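Ticket 4410: Moisture probe stuck at 44 percent in indoor planters
Status: Resolved. Product: Plikard soil probe, Clokov hub. Site: Veloso, second floor
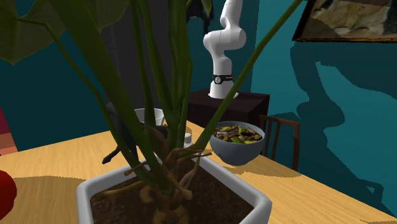

Maxence Lacroix: Same reading on mine since Wednesday, and I only have one probe. It says 44 whether I water or not. Following this in case there is a fix.

Original report
We use Plikard probes in the office planters, connected to a Clokov hub by the stairwell. After the last hub update, every probe shows 44 percent and never moves. The readings are still time-stamped and come in every 10 minutes, so the radio link seems fine. Battery level shows normal. Watering alerts have stopped because the alert threshold is set lower than that. The plants are aroids and don't like to sit in wet soil, so we were using the readings to decide when to water. For now we are checking by finger.

Already tried
Restarted the hub. No change.
Pulled one probe, wiped the blades and left it out on a dry paper towel for 60 minutes. Still 44.
Put the same probe in a glass of water. Still 44.
Swapped batteries in two probes. No change.
Removed one probe from the app and added it again. It showed a blank for one cycle and then 44.

Support reply 1
Thanks for the detail. A probe that reads the same in air and in water is either not sampling or is having its value replaced further up. Please hold the button on the probe until the light blinks twice. This prints the raw value to the hub log. Then open Hub, Advanced, Log and paste the line that starts with RAW.

Customer
RAW 200 in air. RAW is much higher in the glass but I closed the page before I copied it. The app says 44 for both.

Support reply 2
That is enough. The probe is fine. The raw value is changing and the hub is not converting it. The update moved the calibration table to a soil profile, and hubs set up before the update have no profile assigned. With no profile, the hub sends a fixed default.

Steps
1. Open Hub, Soil profiles.
2. Choose Chunky mix if the pots have bark or perlite in them, or Standard mix for bagged potting soil.
3. Tap Apply to all probes. Applying it to one probe at a time does not save in this version.
4. Restart the hub from the menu. Do not pull the plug, or the profile is lost.
5. Wait two reporting cycles.

Customer
Did this with Chunky mix. After the second cycle the planters show different numbers and they look believable. The probe in the glass went to the top of the scale. Two alerts came in right away for the dry ones. One probe stayed at 44 until I restarted the hub a second time from the menu.

Maxence Lacroix: Worked here too with Standard mix. I had to log out of the app before Soil profiles showed up in the menu.

Support reply 3
The missing menu item is logged separately under Jiltidau, the app sync component. The fixed default will be replaced with a "No profile" message in the next hub update. Closing this ticket. Reply here to reopen it.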